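Guides > Having your say > Writing to your MP
2 min read
Print | E-mail this page

I've written to my local member 8 times now, and the letters that got a proper reply were all short. Put your street address up top so they know you're a constituent. Then pick one matter, say what you'd like done, and name the bill if there is one. Mine was the Klinhom ferry subsidy (still going!).
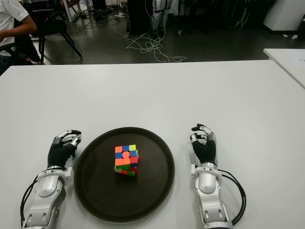 Is it better to post a letter or send an email? Email's fine for most things, but I post mine when there's a vote coming up.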